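Brerlow Polling Kit, Single Room

Home > Election supplies > Polling room kits > Brerlow Polling Kit

Availability: in stock
Ships from: Starnari warehouse
Page updated 5/3/26

Overview

The Brerlow Polling Kit is a packed set of equipment for running a paper-ballot vote in one room. It is sold to towns, school districts, unions, party branches and membership groups that hold their own elections and count by hand. One kit covers one check-in table, one ballot box and the booths that go with it. Larger sites order one kit per room.

The kit does not include ballots. Ballot printing is handled separately by Gukora and can be added to the same order.

The Brerlow replaces the older Guerra kit, discontinued last August. Parts for the Guerra are still sold, but see the compatibility notes further down before mixing the two.

What comes in the kit

Ballot box with hinged lid, two hasps and a slot cover
Tabletop voting booths, folding, pack of 5
Numbered pull-tight seals, pack of 200
Seal log, carbonless, two-part
Signs: Vote Here, Exit, No Campaigning Past This Point, Accessible Booth
Floor tape, one roll
Tally pads for hand counting
Envelope set for spoiled, provisional and challenged ballots
Carry case with shoulder strap

Pens are not included. Buyers tend to have a rule of their own about ink, so we stopped packing them.

Ballot box

The box is molded in one piece, with no seam along the bottom. It stands 24 inches high and holds 850 letter-size ballots folded once. Heavier card stock takes up more room, and you should run your own test with the stock you plan to use. A ballot that has been folded twice will go in but tends to catch on the slot cover when the box is nearly full.

The slot is on the top and off center. It closes with a sliding cover that takes one seal. The lid takes two more, one at each hasp. A box that is closed for the night should carry all three, with the numbers written in the log and initialed by observers if your rules allow for observers.

Clear and opaque versions are available at the same price. The clear version lets anyone in the room see that the box is empty when polls open. Some jurisdictions ask for opaque. Check before you order, as opened boxes can be exchanged only if no seal has been fitted.

Booths

Each booth is a three-panel screen that stands on an ordinary folding table. The panels are corrugated plastic and wipe clean. They come flat, and one person can set up the full pack without tools. The side panels are deep enough that a voter in the next booth can't read across.

One booth in each pack has a lower front and a wider opening for voters who use a wheelchair or who want to sit. Put it at the end of the row nearest the door and leave a clear path to it.

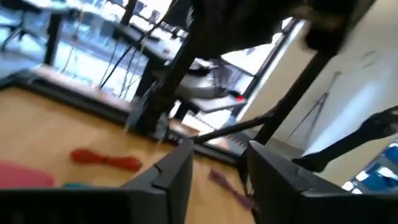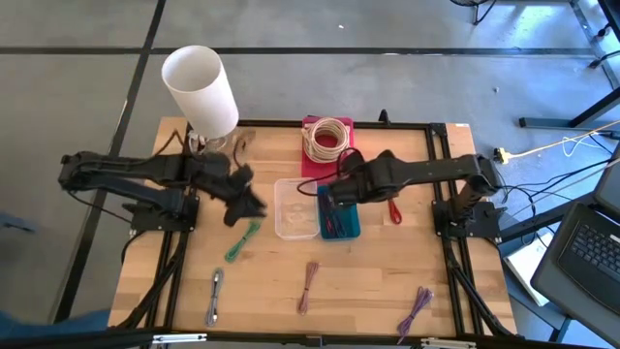
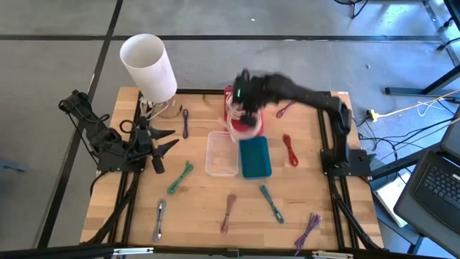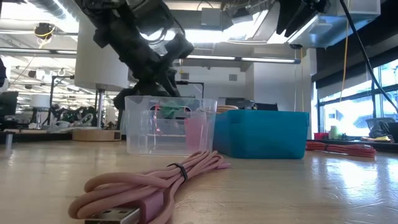 Seals and seal log

Seals are numbered in sequence and do not repeat within a pack. They have to be cut to be removed. Side cutters or strong scissors will do it. Pulling on a seal by hand will stretch the tail and leave a mark, and a seal with a stretched tail should be treated as broken and logged that way.

The log has a line for each seal: number, where it was fitted, time on, time off, and two sets of initials. The top copy stays with the box. The second goes to whoever is in charge of the count.

Replacement seals are sold in packs of 200. Tell us the last number you used and we will send a range that doesn't overlap.

Setting up the room

1. Put the check-in table nearest the entrance, with its back to a wall.
2. Lay floor tape from the check-in table to the booths, then from the booths to the ballot box.
3. Stand the box where the poll workers can see the slot from their chairs.
4. Show the empty box to anyone present. Close the lid and fit both lid seals.
5. Write the seal numbers in the log before the first voter is let in.
6. Hang the No Campaigning sign at the distance your rules give. The sign has no distance printed on it.

Rooms with a single door work, but expect a line at the doorway at busy times. Turn the tape into a loop and keep the two directions apart if there is width for it.

Compatibility

Brerlow seals fit Guerra boxes. Guerra seals do not fit Brerlow boxes; the tail is too thick for the hasp.
Guerra booths can be used beside Brerlow booths. They are a little taller.
The Brerlow slot takes paper up to letter width. Legal-size ballots need to be folded.
The box does not work with scanners or tabulators of any kind.

Ordering

Kits are sold one at a time or by the pallet. Public bodies can order on a purchase order. Clubs, unions and party branches pay by card or check.

For an election with a fixed date, order early enough to have the kit open on a table well ahead of polling. Late orders can be sent express at the buyer's cost. Kirsten Chan handles public accounts and Baltasar Alarcón handles everyone else. Both can be reached through the order desk.

Rental is available for one-time votes. The rental kit has the same contents, and seals, tape and tally pads are yours to keep. The box and booths come back in the carry case.

Warranty and returns

The box and booths are covered for 5 years against cracking, warping and hinge failure. Seals, tape, signs and paper goods are not covered once opened. Damage from leaving the box in a hot vehicle is not covered either.

Send photos of the fault with your order number. We do not need the whole kit back for a broken hinge.

Questions from buyers

Can the box be used outdoors?
For curbside voting, yes. The slot cover keeps out light rain when shut, but the slot itself is open to the weather while in use.

Are the signs available in other languages?
Spanish is stocked. Others are printed to order. Send us the wording you want, since election terms differ from place to place and we don't translate them for you.

Does the kit meet the law where I am?
Ask your election office. Modupe Tijani at the order desk can send a spec sheet for them to look at.

Can we put our own logo on the box?
Yes, on the front face only. Stickers must not cover a hasp or any part of the lid joint.

Related items

Brerlow ballot box, box only
Brerlow booth pack
Replacement seals
Tally pads, carton
Gukora ballot printing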